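How I Set Up a Snack Table for an All-Day Get-Together

I've been doing the food for our neighborhood swap day in Adimville for a few years now, and every December somebody emails me asking how I do it. So I finally typed it all up. My last one had 32 people, ran from nine in the morning until after dark, and cost me $161 in food. You can spend a lot less or a lot more, but the steps are the same.

I'm talking about a table people visit all day long, a handful at a time. If you want a sit-down lunch, my page on big pots of soup will help you more.

What you need
One long table, or two short ones pushed together
A tray for anything that can roll, crumble or drip
Two or three baskets or wide bowls
A cooler and ice packs
A pitcher for water, plus cups
A marker and some masking tape
Napkins (more than that. No, more.)
A trash can and a separate bin for bottles

Step 1: Ask the boring questions first
Two weeks out I send one message with two questions in it: is there anything you can't eat, and are you staying all day or dropping by? That's it. I used to send a cute little form with eleven questions and got four replies. Now I get nearly everyone!

Write the allergies on one piece of paper and stick it on the fridge. I once had the peanut note in my phone, and my phone was at the bottom of my bag while I was standing in the store holding peanut butter crackers. Paper works better for me.

Step 2: Make a rough count
For a full day I plan on two sandwich halves per person, then throw in a few extra. With 32 people I made 74 halves and had five left at the end, and I ate those over the next day with zero complaints. On top of that each person gets:
Two salty things
One sweet thing
One piece of fruit
Two drinks besides water

If half your crowd is teenagers, double the salty things and don't bother with much fruit. If it's hot out, go heavier on drinks and fruit, and go easy on chocolate (I've scraped it off a tablecloth, it's miserable).

Step 3: Shop in two trips
The first trip is everything that keeps: crackers, chips, cookies, drinks, napkins. I do that a week ahead, at a time of day when the store is quiet. The second trip is the evening before, for bread, greens, cheese and fruit. Don't buy the bread early. I know it's on sale. Don't do it.

I keep the receipts in an envelope and write the headcount on the outside. It makes the next year so much easier, and when you're splitting the cost with a friend there's nothing to argue over.

Step 4: Make sandwiches that can sit for a while
The trick is keeping the wet stuff away from the bread. Butter or cream cheese goes on both slices, right to the edges, then something leafy, then the filling. Tomatoes stay in a box on the side and people can add their own. Pat your lettuce dry with a clean towel and then pat it again – wet lettuce will ruin a sandwich in an hour.

Cut them small. Small sandwiches get eaten and big ones get one bite taken out of them and left on a windowsill. I wrap them in stacks of four, put them in the cooler, and bring out one stack at a time. Anything with meat, egg or mayo gets two hours on the table at most, then it goes. If the room is very hot I make that one hour.

Step 5: Lay out the table
My friend Bo-ram Koo used to manage a lunch counter, and she taught me to set things up in the order people reach for them. Plates and napkins come first, then sandwiches, then the salty stuff, then sweets. Drinks go at the far end or on their own table, so the thirsty people don't hold up the hungry people.

Use a tray wherever you can. It gives the small things a home, and when it gets crumby you can carry the whole thing to the sink in one go. Keep a basket next to it for wrapped snacks and leave a bit of bare table between them so people have somewhere to set a cup down.

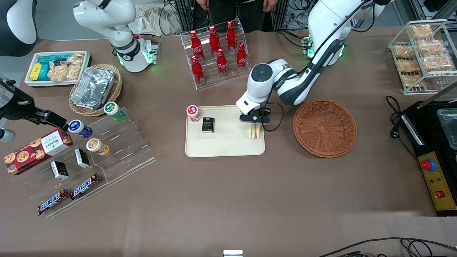 A small sandwich on a tray, with a round wicker basket right beside it.

Pull the table away from the wall if you've got the space. People can come at it from both sides, and the line just sort of melts. I resisted this for ages as my extension cord was too short for the coffee maker. I bought a longer cord. Problem solved!

Label anything that isn't obvious. A strip of masking tape on the table in front of the dish is fine, and it peels right off afterward. I write the main thing and the worrying thing: "Cheese, has walnuts."

Step 6: Pick baskets you can clean
I love wicker for this, but crumbs get down in the weave and stay there. Line it with a cloth napkin or a sheet of parchment and you'll save yourself a lot of poking around with a toothbrush. A shallow basket is easier on everyone than a deep one. With a deep one, people dig, and the thing they want is always at the bottom. 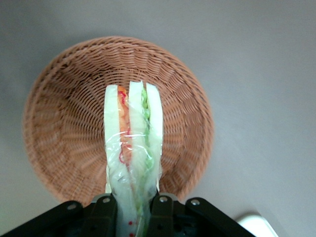
A shallow, round wicker basket. Good for rolls, wrapped cookies or clementines.

To clean one, turn it over and tap the bottom, go over it with a dry brush, then wipe with a damp cloth and a drop of dish soap. Let it air dry somewhere with a breeze. Don't soak it and don't put it in the dishwasher. (Seung-woo Choo, I'm looking at you.)

Step 7: Keep it going all day
I set a timer on my phone for every 90 minutes. When it buzzes I do one quick lap:
Swap the sandwich stack for a fresh one
Top up the baskets, but only halfway
Refill the water
Wipe the table
Check the trash

The whole lap takes me five minutes. Topping up halfway looks stingy at first, but the food stays fresher and you won't have a mountain of open chips at the end of the night.

Around four in the afternoon everybody gets droopy, so I hold back one treat until then. Last time it was warm cinnamon rolls and I've never been so popular in my life.

Step 8: Pack up
Have zip bags and a marker ready before the end. Unopened snacks go in a box for the next event. Fruit goes home with whoever wants it. Any sandwich that never left the cooler, and is still properly cold, can go home too. The ones from the table go in the trash, even if they look fine.

Shake out the tablecloth outside, put the baskets somewhere dry, and write yourself a note while you still remember what ran out first. Mine from last year says "MORE PRETZELS, fewer grapes, buy ice."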